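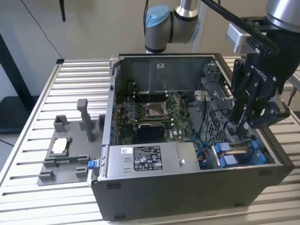
Unit 4: Equipment Records and Depreciation

This handout accompanies the second lecture on fixed assets. Students should read it before attempting the Setiawan exercise.

A business that buys equipment expects to use it over several years. The cost is therefore not charged in full to the year of purchase. It is recorded as an asset and spread over the period of use, and the part charged each year is called depreciation.

Three amounts are needed: the cost, the useful life and the residual value. Cost includes delivery and installation. It does not include later repairs, which are charged as expenses when they occur. 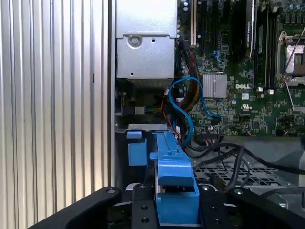 Department of Accounting and Business Studies

Straight-line method

Under this method the same amount is charged every year. Subtract the residual value from the cost and divide by the useful life in years.

Mimari Printing buys a workstation for 2,000 and expects to sell it for 200 at the end of four years. The amount to be depreciated is 1,800, and the yearly charge is 450. At the end of the first year the workstation stands in the books at 1,550.

Disposal

When an asset is sold, compare the price received with its book value on the day of sale. If Mimari sells the workstation for 1,000 at the end of the second year, the book value is 1,100 and the firm records a loss of 100. A price above book value gives a gain.
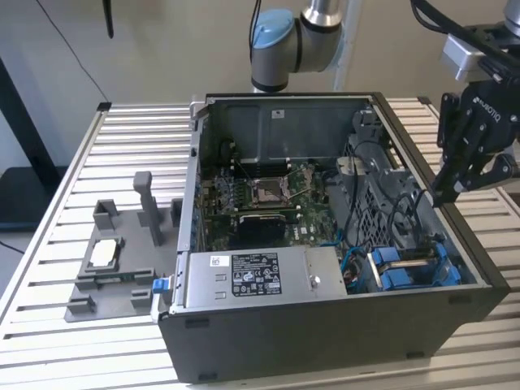
Both the cost and the accumulated depreciation must be removed from the ledger at disposal. Students often remove only the first -- this leaves a credit balance against an asset the firm no longer owns.

The asset register should show, for each item, the date of purchase, the supplier, the cost, the method used and the date of disposal.

Exercise and reading

Complete the Setiawan exercise, parts 1 to 3, showing all workings. Read the chapter on reducing-balance depreciation before the next lecture. Written work is due in November, by 4 p.m. on the date posted outside the department office.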